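Clekard reedita la bota Dirkent SG con horma original y suela de aluminio

25 de diciembre de 2017

La firma Clekard pondrá a la venta una reedición de la Dirkent, la bota de tacos intercambiables que dejó de fabricar hace más de una década y que desde entonces solo circulaba en el mercado de coleccionistas. La tirada será de 1060 pares numerados en la lengüeta, todos en versión SG (terreno blando), con un precio de 230 euros.

El modelo conserva la horma del original, estrecha en el mediopié y con puntera baja. El corte es de piel de canguro en la zona delantera y de microfibra sintética desde el arco hasta el talón. En la versión antigua toda la pieza era de piel, lo que provocaba una deformación progresiva del contrafuerte. Según la ficha técnica distribuida a las tiendas, el cambio de material en la parte trasera mantiene el ajuste del talón sin necesidad de plantillas adicionales.

Sanne Dewulf, responsable de desarrollo de calzado en Clekard, explicó que el trabajo comenzó con el escaneado de un par sin usar cedido por un particular. «Los moldes de la suela ya no existían. Hubo que reconstruir la geometría de la placa a partir de la pieza física y corregir después la contracción del material», indicó. La placa es de poliamida con refuerzo longitudinal y lleva seis tacos: cuatro delanteros y dos traseros, de aluminio, con rosca métrica convencional. Se entregan 2 juegos de distinta altura y una llave.

El peso no coincide con el de la bota antigua. La nueva es más ligera, diferencia que la marca atribuye a la placa y a la supresión de la lengüeta doblada con cinta elástica, uno de los rasgos más reconocibles del modelo. La decisión ha recibido críticas entre los aficionados. Abdelilah Salem, coleccionista y autor de un catálogo de botas de los años noventa, considera que sin esa lengüeta «la reedición es correcta en la horma y discutible en todo lo demás». Salem señala también que el tono de negro de la piel es más mate y que las costuras paralelas del empeine están algo más separadas.

Clekard mantiene que la cinta elástica se descartó por razones de durabilidad. En los ensayos de abrasión, la goma perdía tensión mucho antes de que apareciera desgaste en el resto del corte. La pieza se venderá suelta como accesorio, sin fecha confirmada.

La distribución corresponde a Ragab, que ya gestiona la línea de entrenamiento de la marca. Habrá venta en línea y un cupo reservado a tiendas especializadas, con un máximo de un par por comprador. Moataz Hegazy, director comercial de Ragab, confirmó que las tallas irán de la 39 a la 46, con medios números hasta la 45. No se fabricarán tallas infantiles ni versión para césped artificial.

El efecto sobre el mercado de segunda mano se ha notado ya. Un par original sin estrenar, con caja y bolsa, llegó a venderse en agosto por 1320 euros. Desde que se filtraron las primeras imágenes de la reedición, los anuncios de pares usados han bajado de precio, mientras que los ejemplares nuevos se mantienen.

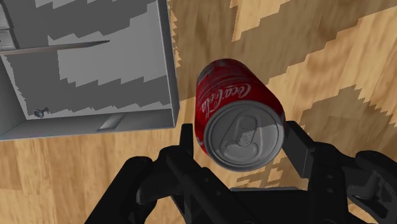 Taha Cherkaoui, que se dedica a la restauración de botas antiguas, recomienda comprobar tres puntos antes de pagar precio de coleccionista por un par de la primera serie: el código de fábrica impreso en el interior de la lengüeta, el estado de las roscas y la hidrólisis de la entresuela en la zona del talón. Este último defecto afecta sobre todo a los pares guardados en su caja durante años y no siempre se aprecia a simple vista. Una presión firme con el pulgar junto al borde de la placa suele bastar para detectar si el material se desmenuza.

Las versiones de partido que Clekard suministró en su día a jugadores profesionales tienen una placa distinta, con los tacos delanteros adelantados unos milímetros, y no se han tomado como base para esta edición.

Urs Steiner, jefe de producto, descartó una segunda tirada del mismo color. Sí está previsto, en cambio, recuperar la Prosdale, el modelo de suela moldeada que la marca comercializó en paralelo a la Dirkent. El proyecto se encuentra en fase de prototipo y todavía no tiene precio. Steiner adelantó que compartirá horma con la reedición actual y que el corte será íntegramente sintético.

Las reservas en línea se abrirán a través de la web de Ragab. Las tiendas adheridas recibirán los pares con la caja de cartón del diseño original, bolsa de tela y certificado de numeración.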